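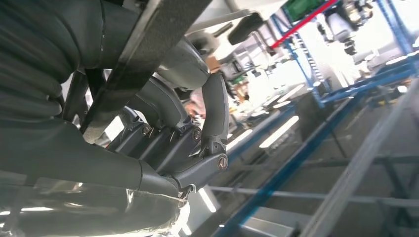

Lullbridge Wrist View Calibration and Masking Toolkit

Overview

Lullbridge is a set of command-line tools for preparing wrist-camera streams for use in grasp planning and visual servoing. It estimates the transform between camera and gripper, generates a mask of the arm's own links, and flags overexposed regions before they reach the perception node. The toolkit is maintained by the Weltulis perception group. Enquiries should be directed to Wanda Ambrose.

Scope

The self-mask covers gripper links, pivot screws, the forearm and any corrugated sleeve fitted over the arm. Sleeves deform as the wrist turns and are therefore modelled separately from rigid parts. A second arm within view is labelled as an obstacle and is never merged with the self-mask.

Contents

calibrate: hand-eye estimation from recorded poses
mask: self-mask generation and colour-coded preview
exposure: detection of washed-out areas and strip-light reflections
replay: offline playback against the Brendero planner

Reference Set

The accompanying reference set contains 1111 stills, of which 600 are reserved for evaluation. Steeply tilted views have been retained. Images are stored in the camera's own orientation and must not be rotated before calibration.

Configuration

The planner interface listens on the port given in planner.yaml. The mask cache is cleared after 72 hours unless keep_cache is set to true. Version 2 configuration files are required; earlier files may be converted with the migrate command.

Known Limitations

Dark links against a dark sleeve produce ragged mask edges. Crinkled reflective material near the gripper may be rejected by the exposure filter. Figures blurred behind the arm are not reliably segmented, and the toolkit must not be used as a safety function.

Licence

Use is authorised for research purposes under the terms in LICENCE.txt.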